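Progress report to the Vorberg Fund for Craft and Design
Second installment, metalwork and Judaica cataloging project
Period ending July

We said in the application that this would be the dull part of the grant, and we have kept our word. Since the last report we have written up 32 objects from the Bukhari bequest, mostly spice boxes, kiddush cups and a run of Sabbath lamps. Each now has a condition note, a weight, a set of measurements and a description that a person could read aloud without apologizing. The old card for one of the lamps said, in full, "lamp, nice." It is nice. The new entry goes on for a paragraph and mentions the drip pan.

Marks have taken longer than planned. Farzad Azimi has been through the bequest with a loupe and has settled the maker on 14 pieces, including a pair of candlesticks that the family had always said came from Vienna. They came from a workshop in Warsaw and were plated, at some later date, by somebody in a hurry. The family has taken this well, with one exception, who has written to us twice.

Two objects have gone back to the question pile. One is an etrog box with a lid that fits it badly and a style that fits it worse. The other is a hanging lamp with a replacement chain so much better made than the lamp that Farzad would like to catalog it separately. I have said no, for now.

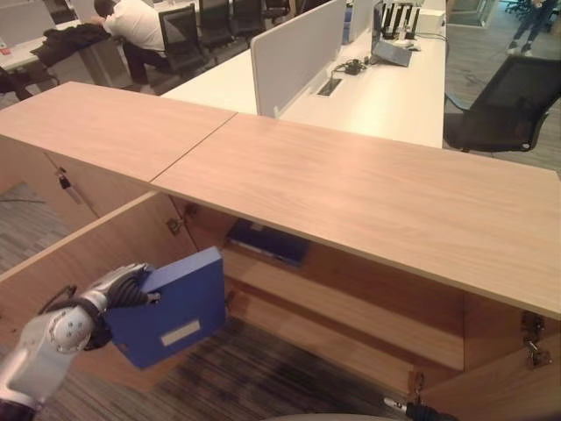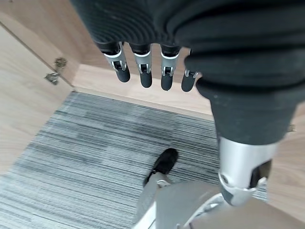
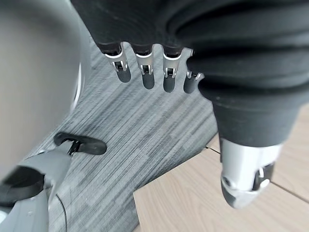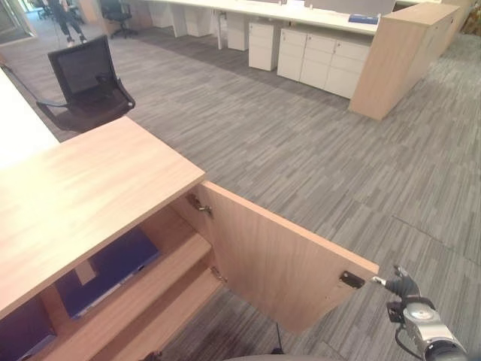
The paper side of the bequest is the part you asked about in your last letter, and it is moving. Bukhari kept every receipt he was ever handed and labeled none of them. We have matched a good share to objects by date and price, and the rest we are matching by temperament, meaning that if a bill is for something large and unwise it is probably his. The dealer correspondence is slower going, as half of it is arguments about postage. For anyone on your side who comes to read the matched receipts, ask for a dark blue folder like the one lying on the shelf of the open oak-colored cabinet; the gray boxes are all postage. There is one very good letter from a silversmith explaining why a pointer could not be finished in time for a bar mitzvah, and it runs to four pages. The pointer would surely have taken less time.

Budget. We are under on photography and over on conservation, by amounts that nearly cancel out. The overspend is the Tekero polish business. We had used their mild paste for years, the supplier stopped carrying it, and the substitute left a bloom on the test plate that took a conservator two days to remove. No object from the bequest was touched with it. The test plate was ours, is ugly, and has now had more professional attention than anything else in the building. I would like to move the photography underspend across to cover this, if you agree, and a line by email will do.

The Ona database is in use and we have stopped complaining about it at lunch. It still refuses to accept "silver gilt" as a material and offers "silver guilt" in its place. The developers know. Searching by maker works, searching by town works if you spell the town the way the database likes, and the export you need for your own records is attached in the spreadsheet format you prefer.

Next period we plan to finish the Torah ornaments, which brings the total to 100 objects and completes what we promised for this stage. The finials will be awkward, as several of the bells have been replaced and one pair seems to have started life as two different pairs. A draft of the introductory essay will reach you with the next report. It is currently all footnotes.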